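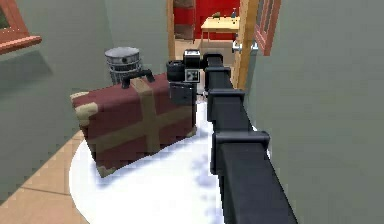 Sat through the Windum magistrates' hearing on Thursday. Lambros Kalogeropoulos denies 4 counts of fraud over the Pollent holiday flats. Bailed until February.

The prosecution says 70 people paid deposits on flats that were never his to let. Fine. So why does the charge sheet deal with only five of them? I asked outside court and got "enquiries are continuing". They've been continuing for two years.

His solicitor, Rafail Karamanlidis, says his client was an agent who passed every penny on to a firm called Nedel. Convenient. Nedel has no office I can find and its phone rings out.

Mind you, the police case isn't much tidier. Half of it seems to rest on a spreadsheet from the Athanasiadis letting agency, and they couldn't tell the bench who typed it up.

Bail conditions: hand in passport, live at home address, no contact with witnesses. He'd already handed in the passport, so I'm not sure what the ten minutes of argument over it were for.

Lots of replies saying the deposits will be paid back whatever happens. Says who? It wasn't mentioned in court once. If you've got that in writing, send it to me.

Next date is a plea hearing at the crown court, 10am. I'll go, but I'd bet on an adjournment.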